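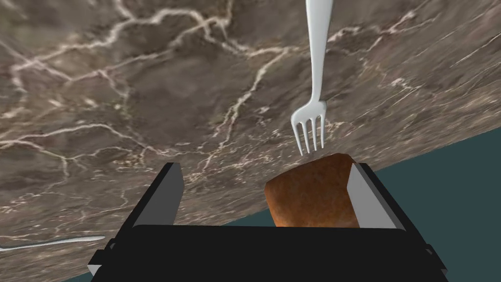 Setting up the kitchen cell again, part one: fingers and bread

I have been rebuilding the kitchen cell in simulation for most of April. The old one was called Malach and it had been patched so many times that I was afraid to open the main config file. The new one is called Zindar, after nothing in particular. It has two arms with a parallel gripper on each, a marble countertop, and some tableware and food to pick up. These are my notes on getting it to a state where I can leave it running overnight.

I started with the grippers. In Malach both hands shared one model file, and the left hand was a mirrored copy made when the scene loaded. It saved a bit of typing and cost me far more than that later. Mirroring flipped the collision shapes but left the joint limits alone, so the left hand opened a little less than the right and I spent a long time blaming the controller. In Zindar each hand has its own file. They are almost the same, and when I change one I have to remember to change the other. I put a check in the load script that compares the two and prints the differences.

The bread is the first thing I test with. It is a single chunk, squarish with a rounded top, and it goes between the fingers with plenty of room to spare. That makes it good for checking centering. In the picture it is up against the right finger with a wide gap on the left, and a grasp should not finish like that. When the hand closes from there, the right finger has to drag the bread over before the left one touches it. If friction is set too high it tips. If friction is set too low it slides out the front.

The numbers I use for this are dull but I always lose them, so:

Finger stroke limit: same value in both hand files, typed in by hand, no scaling.
Solver steps per control tick: 5. At fewer than that the fingers sink into the crust.
Friction on the inner plates: set on the plate shape only. The black border gets the default.
Closing speed: slow for the first half, slower for the second.

I also raised the contact damping on the bread. It used to buzz when both fingers were on it. You couldn't see it at normal playback speed, but the force log looked like a comb.

The forks are harder. They have thin handles and thin tines, and a thin collision shape is the easiest kind to miss between steps. I wrapped the handle in a row of short capsules and gave the head one flat box. The tines have no collision of their own now. They can pass through the bread, and for what I do with the cell that is fine. If you want to spear things you will need a different fork.

The countertop gave me no trouble at all once I stopped using the rendered mesh for contact. It is a plain box under the marble texture. I did have to lower the box slightly, as things were floating above the surface by a hair and throwing a thin shadow that bothered me.

Before I call the hands finished I run 200 open and close cycles on each with nothing between the fingers, then the same again with the bread. The empty run catches drift. The bread run catches everything else. On the first try the right hand got through both. The left stopped at cycle 13 with a limit error, which turned out to be one digit missing from the file. I fixed the digit and ran it again from the start.

Part two: the left hand and its camera 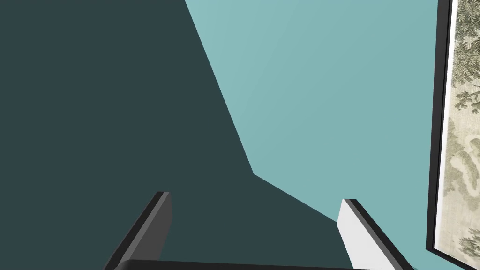

Posted by the Zindar bench log | Thursday, late evening | Filed under: cells, cameras, upkeep

With the fingers working I moved on to the wrist cameras, left hand first. Each camera is fixed to its hand and looks out past the fingers, so both fingers should sit at the bottom of the view with the bar of the gripper body just showing underneath. I like to set this up with the hand open and empty and pointed at a wall. On the countertop there is too much pattern behind the fingers. Against a flat teal wall I can see the edges.

I check the tips first. They should come up to near the middle of the image and lean in toward each other. One will usually look a touch lower than the other, and I don't chase that unless it changes from one load to the next. What I do chase is the bar at the bottom. If it is missing, the camera has been moved forward or tilted up, and anything trained on the older views will be slightly wrong about where the fingers end.

Light was the other job. With the light coming from the right, the inner face of the right finger goes nearly white and the left finger stays dark gray against the shadow on the wall. In the first renders I made, the left finger disappeared into the background completely. I brought the ambient level up in small steps until I could pick out its top edge, then stopped. I could have taken the shadow out. I left it in. Real rooms have shadows with hard corners, and I would sooner find out now if the tracking can't deal with them.

It mostly can. The finger tracker lost the left tip in 6 poses out of the 200 I tried, all with the tip over the dark part of the wall. I have listed those poses in a text file next to the config and I rerun them whenever I touch the lights.

The framed landscape on the wall came with the room from the Pumura scene pack and I kept it. It turned out useful for checking the lens. The black edge of the frame is straight, so if it bows in the view then the distortion settings have been loaded twice. That happened to me in Malach and I didn't catch it for weeks.

Some upkeep notes, mostly for me:

Reload the whole scene after editing a hand file. A hot reload keeps the old joint limits and says nothing about it.

Save one wrist view from each hand every time the config changes. Same pose, same light. I flip back and forth between the new one and the last one. It takes a minute and it has caught more mistakes than my test scripts have.

Keep the texture names short. The exporter I use, Leclerc, trims long ones without a warning, and then two surfaces end up with the same name. I had a marble fork for an afternoon.

Don't leave the forks in the scene for the empty-hand cycles. They get knocked, they roll, and the log fills up with contacts you have to filter out afterward.

Write down the solver steps in the log header. I have changed that number and forgotten it twice now.

The right camera is still to do. I expect it to go faster, as the mount offset is already measured and I only need to check the sign on one axis. I also want to go back to the bread and put a proper centering move in before the grasp, so the hand shifts sideways until both fingers are the same distance away and only then closes. At the moment I start the hand in a good spot and call it done, and that falls apart as soon as the bread is put down anywhere else.

The overnight run is set for this weekend if the right hand behaves. The config will go up with the next post, and the list of bad poses with it.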